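Robot Learning Lab, Unit 4: Collecting Demonstrations with Hand-Held Grippers
Instructor: Soledad Aguirre
Lab sections: Nerea Montes

Read before the Sunday collection block. Sections 4.1 to 4.3 are assumed knowledge for the lab report.

4.1 What is being recorded

In Unit 3 the arm was driven by teleoperation and the joint values were logged directly. In this unit there is no arm. The operator holds one gripper in each hand and does the task by hand. Each episode yields three streams: the pose of each gripper over time, the opening width of each gripper, and the video. Joint angles are not available and have to be solved for later, on the target robot, from the gripper poses.

Two consequences follow. First, a motion that is comfortable for a person can be out of reach for the arm. Second, the learner only gets what the cameras got. If the operator looks at the object directly and the cameras do not see it, the episode contains an action with no visible cause. Such episodes are worse than missing ones, as the policy will fit something else in the view to explain the action.

4.2 Views

We use two kinds of view. The head view shows both grippers and the area in front of the operator. The gripper view moves with the hand and shows the object close up once the approach has started. Neither is enough alone. The head view loses small contacts behind the fingers, and the gripper view has little sense of where the other hand is. 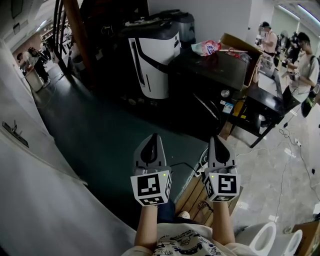 Figure 4.1. Head view, both grippers extended over the mat. Marker patterns are visible on both cubes.

Marker faces matter for the pose estimate. A cube face seen at a steep angle gives a poor rotation, and a face covered by a sleeve or by the other gripper gives none. Short gaps are filled by interpolation in the Nokton pipeline. Long gaps are not filled, and the episode is split at the gap. Students who worked on the Presbridge set last April will remember that the split episodes were mostly unusable, because the grasp fell in the gap.

Keep the forearms apart when both hands work on one object. Crossing the wrists hides at least one cube from the head view nearly every time.

4.3 Surroundings

The room is part of the data. Floor covering, cables, boxes on a table, people passing at the back: all of it enters the frames and none of it is labeled. There are two positions on this, and the course takes the second.

(a) Clean the area before each session. The policy trains faster and the loss curves look better. Performance drops when the robot is moved.

(b) Leave the area as it is and vary it between sessions. Training takes longer. The policy has less reason to tie an action to a particular wall or table edge.

With (b) the variation has to be spread across outcomes and object positions. If every episode with the object on the left is also the episode with a person at the back, nothing has been gained. The Drarkville baseline in the reading had this fault, and it took a held-out room to find it.

Reflective surfaces need care. A glossy counter or floor repeats the ceiling lights, and the repeated lights shift as the gripper camera moves. Feature tracking may lock onto them. Check the estimated path against the head view before accepting an episode taken close to such a surface.

4.4 Procedure for the lab

1. Start both grippers and wait until the status shows recording on each.
2. Hold the grippers still, fingers open, markers toward the head view, for 2 seconds. The software uses this to align the clocks.
3. Do the task at a steady speed. Do not pause to think with the fingers closed on the object – a pause is recorded as part of the demonstration.
4. Return to the start pose and stop.
5. Mark the episode as good, failed, or void before starting the next one.

A failed episode is one where the task was tried and did not succeed. A void episode is one where the recording is at fault. Keep both. Failed episodes are used in Unit 6 for training the success classifier, and void episodes are used by the lab section to find equipment faults.

Each group collects 300 episodes, in blocks of 20. Change the operator after each block. A single operator produces a narrow set of approach angles, and the policy picks up the habit along with the task.
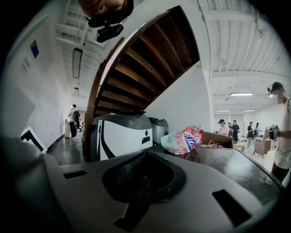 Changing the operator also changes height, reach and grip. The headgear has to be refitted each time, so the head view will not sit at the same angle from one block to the next. Do not try to force it to match. Record the operator code in the block header and leave the correction to the calibration step.

Between blocks, open one episode at random and play all views side by side. Look for drift between the streams. At the frame rate used here, an offset of a few frames is enough to put the closing of the fingers before contact in one stream and after contact in the other.

4.5 Common faults

Gripper width reads constant. Usually the width calibration was skipped after a restart. Void the block back to the last episode with a varying width.

Pose jumps at the start. The still period in step 2 was too short, or a marker face was turned away. Trim only if the jump ends before the hand begins to move.

Void rate above one in 11. Stop and call the lab section. Do not collect more to make up the number.

4.6 To hand in

One page per group: the count of good, failed and void episodes by block; one void episode described with its likely cause; and a short note on what varied in the surroundings between blocks and whether it lined up with object position. Plots of gripper path are optional.

Reading: Cifuentes notes, chapter on time alignment. Skip the part on joint-space logging.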